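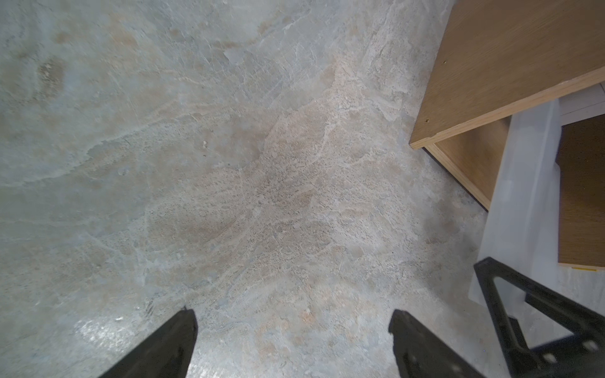 Ticket 479, opened by Liis Juška, visitor desk, Stonberg Garden. The Trolar audio walk is playing the wrong stops at the start of the route. Visitors pick up the walk on their own phones at the desk, go through the entrance pavilion and out onto the cherry path. The pavilion should play stop 1 (welcome) and the path should play stop 2 (the orchard planted in 1860). Since last week stop 2 starts while people are still indoors, and then nothing plays when they get outside. I wanted to mark where it goes wrong. The floor is mottled concrete, gray with sandy and pinkish tan in it, so chalk is hard to find again afterward and I used blue tape from the desk drawer. Happens on my phone and on both loaner phones. Most visitors give up and read the paper map.

Priority: normal
Product: Trolar audio walk, Stonberg Garden route, 24 stops
Assigned to: Rodance support, Ju-won Myung

Search tickets Enter ticket number or keyword Go

Ju-won Myung, Rodance support
Hello Liis, thank you for the details. Please send me the following:
- app version (Menu, then About)
- whether the phones are set to allow precise location
- whether Bluetooth is on
- whether anything was moved in the pavilion lately, including signs, shelves and beacons
Stops 1 and 2 use beacons. Stop 3 onward uses GPS. If stop 3 and later are fine, we can leave GPS out of this for now.

Liis Juška
Both loaners say they are up to date. I can't find a number, only "You have the latest version." Mine says the same. Precise location on, Bluetooth on. Stops 3 to 24 are fine. I walked the whole route to check, including the loop behind the pond. Stop 17 has the old text about the bench that was taken out, but that is a separate ticket.
As for moved things, the postcard rack went from the left wall to the right wall. I don't know about the beacons. I asked Dougal.

Dougal Drummond, grounds
The outdoor beacon was on the post at the first cherry tree. We took that post out to reset it after a delivery truck leaned it over. The beacon came off with the post and I put it on the windowsill inside the pavilion so it would stay dry. Post is back. I did not put the beacon back on, I thought somebody from the desk would.

Ju-won Myung
That explains stop 2 playing indoors. Please put the outdoor beacon back on the post, at chest height or a little above, label side toward the path. Then restart the app on one phone, start the walk from the desk and tell me what plays and where.

Liis Juška
Done. Dougal screwed it on and I walked it with loaner A.
At the desk: nothing, correct.
Middle of the pavilion: stop 1 starts, correct.
At the outside door: stop 1 still playing, correct.
First cherry tree: nothing.
Second cherry tree: nothing.
Pond turn: stop 3, correct.
So it no longer starts early but the orchard stop does not play at all. Same thing with loaner B. On my own phone it did play, but late, when I was almost past the trees.

Ju-won Myung
Two possible causes. The battery may be low, or the app may be treating stop 2 as already heard. The app keeps a list of played stops for each walk. If the phones were not reset between visitors, stop 2 could be marked as done from an earlier walk. On the loaners, please go to Menu, My walk, Clear played stops. Do this before changing the battery so that we only change one thing at a time.

Liis Juška
Cleared on both. Walked again.
Loaner A: stop 2 plays, but only when I stand right at the post.
Loaner B: same.
My phone: plays late as before.
Clearing was part of it. We have not been clearing them between visitors. The laminated card at the desk says to plug them in and wipe the screen, and it doesn't mention this.

Ju-won Myung
Good, that is progress. Standing right at the post means a weak signal. Please change the battery. It is a flat coin cell under the back cover. Press the small button for 2 seconds afterward and wait for a green light.

Katalin Kelemen, visitor desk
I'm covering for Liis. We had no spare batteries, so I bought a pack at Escobar Hardware on my lunch break. Changed it. Green light came on the second try. The first time I think I let go of the button too soon.
Walked with loaner A. Stop 2 began a few steps out of the door, well before the first tree. I could hear all of it by the time I reached the trees. Walked with loaner B, same result. Asked a visitor with her own phone if she would tell me when it started and she said at the bottom of the ramp. That is where it used to start.

Ju-won Myung
Thank you, Katalin. That is the expected range. Please change the indoor one as well, as it was installed the same day. I will also look at whether loaner phones can clear the played list automatically when they are put on the charger. There is a setting for it in newer garden accounts but it may need to be turned on from our side.

Amancay Gallardo, garden manager
Please turn that setting on for us if you can. Our blossom weekends begin in March and the desk will be handing those two phones out all day. I don't want to rely on people remembering a menu. I have also asked Dougal to tell the desk whenever a post comes out, and he has the list of which ones carry a beacon.

Ju-won Myung
Setting turned on December 10, 2025 for both loaners. They need to be connected to the garden's wireless once to pick it up.

Liis Juška
Back at the desk. Both phones connected. Put loaner A on the charger after a full walk and the played list was empty when I took it off. Same for B. Indoor battery changed too. My tape is up off the floor. I have added a line to the card in case the setting gets turned off.
Fine to close. I will open a new one for the text at stop 17.

Status: closed, resolved
Cause: outdoor beacon moved indoors, low battery, played stops not cleared on loaner phones
Related: stop 17 text (not yet opened)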